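发件人:Štěpánek
收件人:设备采购讨论列表
日期:2022年5月29日
主题:Re: 下半年预算,先买仿真还是先买第二台双臂

前一封里写道:
> 整理了一下目前的想法。Sukada 那边双臂平台的报价有效期到8月,
> 如果现在不下单,后面要重新走询价。另外 Drekley 的夹爪备件
> 交期很长,我倾向于一起订。
> 仿真这一块我没列,总觉得可以先用现有的工作站顶着。
> 大家有没有意见?

有意见,而且是很高兴地提意见!

先说结论:第二台双臂我赞成买,但请务必把仿真单独列一行,别再塞进“其他”里了。去年塞进“其他”,结果年底想加一块显卡,连该找哪个科目都说不清。

我这两周一直在 Peken 的场景库里跑卧室类任务,越跑越觉得这笔钱花得值。换一个房间布局只要改配置文件,下午想到的摆法,晚上就能跑起来。真机上同样的事情,要搬家具、重新标定、等人有空,一个星期就没了。现有那台工作站我也试着顶了,单场景没问题,几个场景并行就开始排队,大家抢着用。

我的粗略设想是这样:

仿真工作站:3台,配置统一,不要东拼西凑。统一配置装一次镜像就完事,维护省心太多了。
场景数量:第一批200个,卧室和客厅优先。手上整理出来能用的已经有198个,所以这部分几乎不用再花钱,补上最后两个就行。
夹爪备件:同意一起订,Drekley 的交期我也领教过。不过建议先问清楚指尖能不能单独买,整套换太浪费了。
双臂平台:请 Sukada 把安装调试和运费分开报。上次混在一起,我们到现在也不知道运费到底是多少。

还有一点想请大家考虑:真机的采购清单最好跟着仿真任务走。我们先在仿真里把床边、床头柜这一类任务的可达范围摸清楚,再决定底座要不要选可升降的那一款。升降底座贵不少,如果固定高度就够用,省下来的钱可以多买一组腕部相机。

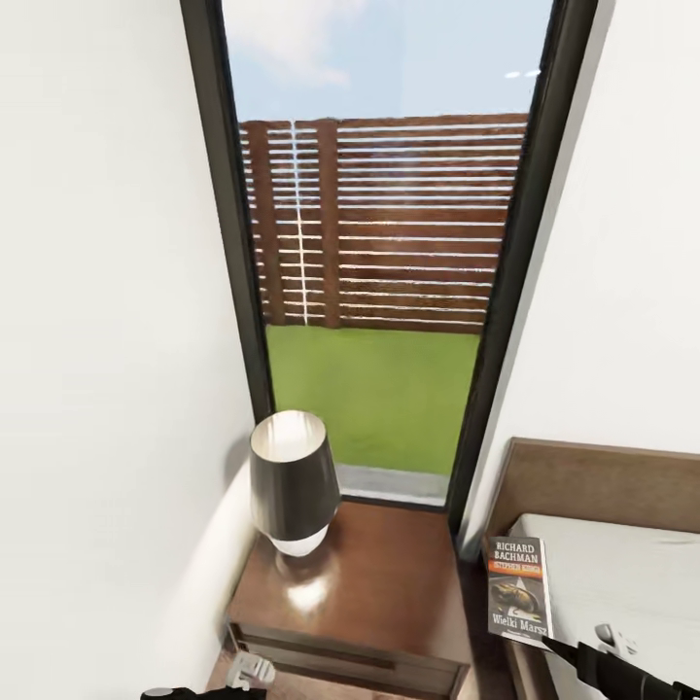 床边任务还牵涉到物品的问题。书、台灯、抽屉这些东西,仿真里的模型和将来真机用的实物最好能对上,所以预算里请留一小笔买日用品的钱,金额不大,但报销的时候没有这一项会非常麻烦。平装书尤其要多备几本,薄厚都要,软封面的夹持力度跟硬盒子完全两回事,我很想早点看到真机上的数据。

工作站的询价我可以来做,下周先要三家的报价,收齐后贴到列表里。场地用电也得有人去确认一下,新机器加上双臂平台,原来那一路插座恐怕不够。

另外,8月之前能不能把双臂的单子定下来?我真的等不及想让两台一起跑了。

Štěpánek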